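Minutes of the software catch-up, Wednesday, 2 pm, small meeting room

**Present:** Nahom Derese (chair), the perception pair, both planners, tooling, and the two of us from control. Minutes by control, again, and gladly.

**Apologies:** Broditz office, who were on a train.

### 1. Last time's minutes

Agreed, with one correction. The planner's name is Stukatar with one k, and I am sorry for having spelt it three different ways in January.

### 2. Perception

A long and very good-natured discussion, most of it about blur. The wrist camera gives us lovely sharp pictures when the arm is still and rather less lovely ones when it moves, and the egg detector has been treating both with the same confidence. Nahom had gone through 300 wrist frames from the egg task by hand (thank you, Nahom, that is a real kindness to the rest of us) and marked 243 as fit for estimating the egg's position. The remainder are fine for noticing that an egg is on the table, but he would not want to close the fingers on the strength of them.

We spent a while on one frame in particular, as it has most of the difficulties together.
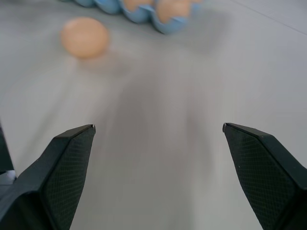
*Wrist view, fingers open, with the loose egg and the blue carton beyond them.*

Perception pointed out that the edges of the egg are doubled slightly by the motion, so the fitted outline could settle on either one. The eggs in the carton are much the same colour as the loose one, and the carton runs out of the top of the view, which leaves the cup finder guessing at the row behind. There was some back and forth over whether the grey shadow between the fingers matters. Control thought it might upset the table mask; perception thought the mask would cope, and will check.

Agreed: the detector will report a blur score with every egg, and the planner may ask for a fresh look when the score is poor. Position estimates from blurred frames will be kept in the log but not passed on as grasp targets.

### 3. Planning

Stukatar now waits for the arm to settle before it commits to a grasp. The wait is 33 control ticks, which the planners described as cautious and Nahom described as a tea break. After a friendly argument we left it alone for now, and it will become a setting in the task file so that people can try shorter values without rebuilding everything.

Choosing an empty cup was carried over. The present rule takes the nearest one it believes to be free, and that goes wrong when only the near row is in view. Planning would like to raise the wrist for a second look first – everybody liked this, and control asked only that the move be a slow one.

### 4. Control and tooling

Yimer, our log viewer, can now step through camera frames alongside the finger opening and the planner's state. It still loses its place when a log has a gap, and tooling has a fix waiting for review. Could someone please review it? It has been sitting there very patiently.

The Hollinance simulator branch was merged with 2 tests switched off. Both concern contact with curved objects, so they do need to come back before we lean on simulation for grip force.

### 5. Actions

- Perception: add the blur score, and check the table mask against shadowed frames.
- Planning: move the settling wait into the task file; draft the second look.
- Control: suggest a speed limit for the raised wrist move.
- Tooling: get the Yimer fix reviewed and open a ticket for the switched-off tests.
- Nahom: put his marked frames in the shared folder, with a short note on how he judged them.

### 6. Any other business

The room is wanted by another group at 3 pm from now on, so we shall have to start promptly. Next meeting same day, same place.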